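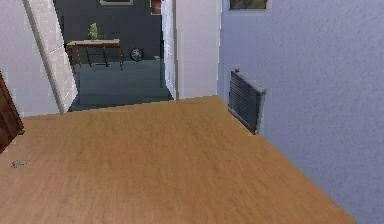 Decide what one example is before you record any, Edmund Górecki told his first group of operators, and write the decision down where the next group will find it.

Chapter 6
Gathering Demonstrations in Simulated Homes

6.1 What is being collected

A learning system that moves objects through a home is trained on examples of the work being done. Each example is called an episode. An episode holds a sequence of rendered views, the commands given by the operator at each step, the state of the simulator, and a short instruction in plain language. In Chapter 5 the episodes were treated as given. Here we consider how they are made and what may go wrong before any training begins.

The running case is the Malham set, recorded in a simulated apartment named Flascombe. The set contains 400 episodes under one family of instructions, all of which concern a spray bottle and a potted plant. The instructions look simple. They require the operator to move between rooms, to face a table from a usable distance, and to place the bottle in a stated relation to the plant. Most of the difficulty lies in the second of these.

The operator works from rendered views and has no other sense of the room. Depth must be judged from the way edges meet and from the overlap of one object with another. New operators in the Malham work tended to approach furniture at an angle and correct late. Both habits were passed on to the first trained policy.

6.2 The unit of recording

An episode needs a start rule and an end rule. For Malham, recording starts when the simulator has settled and the instruction is on the operator's screen. It ends when the operator presses the stop key. A success flag is then computed from object positions by a separate program. The operator does not set the flag.

The distinction matters in cases such as the following. The instruction is "Put the spray bottle by the plant." The operator brings the bottle near the plant, judges the distance acceptable, and stops. The program measures the distance between the two object centers and compares it with a limit. An operator looking across the bottle toward the plant may believe the gap is smaller than it is. 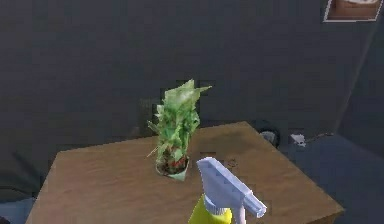
Figure 6.1 Simulated view of a potted plant on a wooden table, with the spray bottle in the foreground.

A single view of this kind does not settle whether the instruction has been met. The nearer object hides part of the tabletop, and the gap between the objects has to be read from the simulator state. For this reason the state is stored at every step, even when the learning system will be trained on views alone.

6.3 Travel segments

Many early collections began at the table. Travel was left out on the grounds that a separate planner would handle it. Oliwia Piątek argued against this for Malham, and the final procedure follows her proposal: the operator records the full route, including the parts in which no object is being handled.

Travel segments are long and repetitive. In the Malham set they take up to 70 percent of the steps in an episode. Trained on without adjustment, they dominate the loss, and the system learns to move through doorways well and to place objects poorly. Three remedies are in use. Steps may be weighted by segment - the method is given in Section 6.7 - or travel may be sampled at a lower rate. The third remedy is to train separate heads for travel and placement, at the cost of having to decide when to switch.

Start positions also need attention. If every episode begins in the same spot and faces the same way, the route becomes a fixed sequence of commands that can be replayed with no use of the views at all. The Malham procedure draws the start position from a list of 60 and then turns the heading by a small random amount.

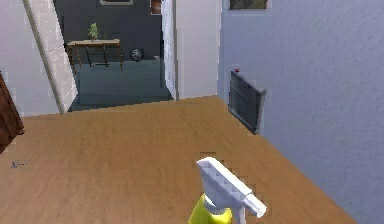
The list was checked by hand. A position was removed if it placed the viewpoint inside a wall or left the operator with no visible opening to steer toward. Positions with an awkward view were kept, provided that a route existed.

6.4 Rejected episodes

Of the episodes submitted in October, 47 were rejected on review. The usual cause was a stop key pressed too early. A smaller group had instructions that did not match the object being carried. Rejected episodes should be stored with the reason attached, in the same format as the accepted ones, and kept out of the training split. They are used again in Section 6.9 to test the success program.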